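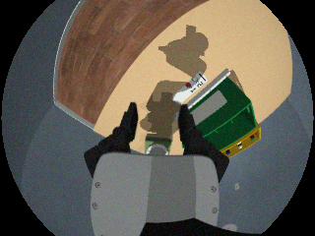

**Ticket:** Ploston two-bin kit, wrist camera and side camera out of step after resume
**Opened by:** Ieva Ozoliņš, Huvwood
**Assigned to:** Urmas Vītola, Nerkden support
**Opened:** October 1, 2023
**Status:** open, workaround in place

Hi Urmas, me again! We're still on the Ploston trial license and mostly having a great time with it, but I've hit something I can't get past and I'd like it sorted before Angus has to decide on the full license in November.

Short version: if I pause a long run and resume it, the wrist camera comes back behind the side camera. Same episode number, same clock in the log, but the wrist picture is from earlier in the motion. If I never pause, the two line up perfectly and everything is lovely.

Setup is the stock two-bin room, the one with the long table and the shelf on the back wall. I haven't touched the arm model or the bins. The only things I changed are the grain on the wrist camera (turned up, because our real one is pretty noisy) and the fisheye, which I left on the widest setting. The motion scripts come from Sandu, your add-on, whatever version the installer grabbed.

### What I did

1. Started a fresh run of 1,000 episodes, no pause. Checked a bunch by eye, all good.
2. Started a second run, paused it over lunch, resumed. Wrist camera late from the first episode after the resume.
3. Quit the whole program and reopened the saved run instead of un-pausing. Same thing.
4. Turned the grain back down to default. No change, so it isn't that (I was kind of hoping it was).

The lag is always 10 frames. It doesn't grow, it doesn't jump around, it just sits there for the rest of the run. Our biggest dataset has 3,105 episodes in it and was paused in the middle, so you can imagine the face I made.
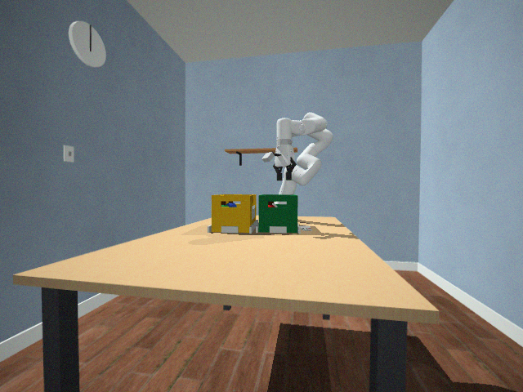 *Side camera in the two-bin room, gripper pointing down toward the green bin.*

The side camera is the one I trust, by the way. When I play its video against the joint log, the arm is where the log says it should be. The wrist video is the one that disagrees. I can send both files plus the log, just tell me where to put them — the upload page turned me away for size.

### Update, same ticket

Got your reply, thanks for being so quick. You asked for three things, so:

- **Does it happen with only the wrist camera switched on?** Yes. Harder to notice with nothing to compare it to, but the joint log gives it away.
- **Does it happen in the one-bin room?** Nope! I tried it twice and couldn't get it to go wrong.
- **Is "keep camera buffer" ticked?** It was. I never ticked it, so I guess that's how the two-bin room ships. The one-bin room has it off.

So I think you were onto something. I unticked it, started a run, paused, resumed, and the first batch of 50 looks right to me. Raimonds went through the same batch on his own machine and agrees.

### Where that leaves us

The workaround is fine for new runs and I'm happy to use it. Two things I'd still like from you before this gets closed:

1. Can the big dataset be repaired? Sigita Butkienė on our side wrote a little script that drops the late frames from the wrist video and slides the rest forward, but then you're missing frames at the end of each episode after the pause. We could re-render from the joint log, only I don't know if Ploston will put the small objects back exactly where they were. If the seed is saved with each episode then great, tell me where it lives and I'll stop bugging you.
2. Could the manual say what "keep camera buffer" does? I read the camera chapter front to back and it's only there as a name in a list.

Also a tiny wish that has nothing to do with any of this: the pause button and the "end run and save" button are right next to each other and the same gray. I've hit the wrong one more than once.

For Angus, who's copied on this: I still like the kit a lot. Setup took me a morning, the room loads fast, and getting the wrist view noisy enough to look like ours was one slider. I'd put this one down as annoying and fixable, but I do want the answer on the seed before we commit to anything.

Urmas, I've left the bad run on disk and I won't delete it till you say so. Logs are zipped and ready whenever you've got a folder for me.

Ieva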